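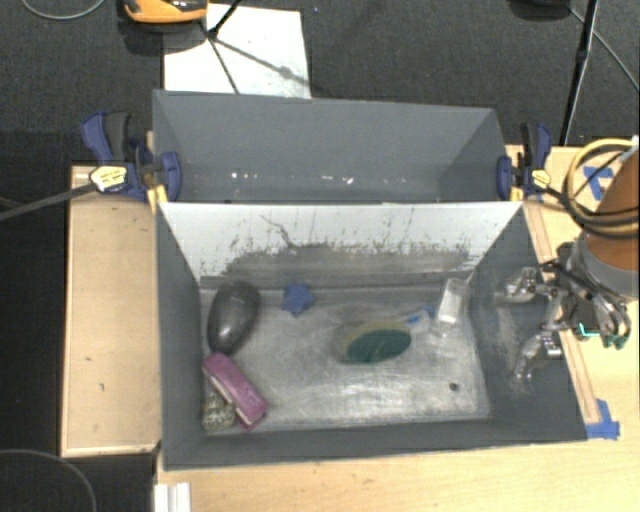
Our project compared two grippers on the same arm doing the same boring job, picking mixed small objects out of a bin. Original plan was three grippers but the suction one never shipped, so two. Gripper A is the Plimau two-finger parallel one the lab already had. Gripper B is the Musholm linkage gripper, with fingers that curl a bit when they meet something. Same arm, same camera, same controller settings wherever we could manage it. The bins are gray with a metallic floor that is pretty scratched up by now, and the two of them are held together with bar clamps where they meet, otherwise the front one creeps when a finger pushes the wall. We learned that in the first week and had to throw out a whole afternoon of picks.

Background

Most of the grasp papers we read for class use clean boxes or cans. We wanted small awkward stuff. Erasers, rounded things, clear things, toys with points on them. Also wanted to know if the gripper matters more than the software, which is kind of the argument that started this whole project.

Setup

Arm on the right side of the table, camera fixed, not touched after calibration (except once, see Problems). Tripod legs are marked on the floor now. Controller is the Putmont box, old firmware, we did not update it becuase the newer one changes the force limits and then A and B would not be comparable.

Grasp planner is the one Gil-soo Oh wrote last year, called Woo. It takes one depth picture, proposes grasps, ranks them, arm tries the top one. No learning during the trials. Weights frozen. The only thing we changed between grippers was the finger width and the tool length.

Objects came from a shared box of odds and ends. Bin refilled and stirred by hand between rounds. Every round used the same set but positions are random, so not perfectly fair, we know.

Procedure

1. Stir the front bin, hands out.
2. Start script, confirm e-stop is up.
3. Arm takes picture, tries a pick.
4. If it holds the object over the other bin for two seconds, success. If it drops in transit, that is a fail, even if it lands in the right bin.
5. Write down object and result.
6. Stop when bin is clear or after 8 fails in a row.

Step 4 caused arguments. We changed our minds about drops in transit halfway through and went back over the logs so both grippers are scored the same way.

Results

Total attempts, both grippers together: 1,193. Of those 368 were fails. That is nearly a third, which sounds bad, but the bin was hard on purpose.

Gripper B failed less overall. The gap was small in the middle of the bin and big along the walls. Gripper A needs room on both sides of an object and in the corners there just isn't any. It would come down, touch the wall, trip the force limit, back off, and try the same spot again. B could slide one finger down the wall and curl under. Not always. Often enough.

By type of object:

Blocks and erasers. Both fine. A slightly faster, straight close, no fiddling.

Smooth rounded things. B better. A squeezes them out sideways if it is off center, they shoot across the bin.

Small flat or star shaped. Both poor. Planner puts the grasp too high and the fingers close over the top of it.

Clear or shiny plastic. Terrible with both, but that is the camera and not the gripper. Depth has holes in it wherever the plastic is, so the planner either sees nothing or sees the floor. Reflections off the metal floor make it worse near the lights. We tried a matte spray on one piece and it got picked right away, but we left those picks out of the totals.

Speed: A cycle was shorter by a second or so. B opens slow. We think it's a setting but ran out of time to check.

Problems

- Camera got bumped once in April. Recalibrated, lost 35 attempts that we couldn't trust. Not in the totals.
- Cable loop at the wrist caught on a clamp handle twice. We shortened the loop and told the planner to stay away from that side.
- Gripper B came loose at the mount after a hard wall contact. Check the screws every day!
- Script crashed if the bin was empty at start. Fixed.
- Finger pads on A wore down over the project so its later numbers are probbaly a little worse than they should be. Should have swapped pads on a schedule.

What we would do differently

Decide the scoring rule before the first pick. Put something matte on the bin floor so depth is cleaner. Alternate grippers every session, we did most of A first and then most of B, so any drift in the camera or the lighting is mixed up with the gripper result. That is the biggest weakness in this report.

For the question we started with, we'd say the gripper matters near walls and the camera matters for clear stuff, and the planner is what hurts on small flat parts. Code and logs are in the project folder on the lab drive, the readme has the order to run things in. Raw depth files are too big to share there so ask one of us.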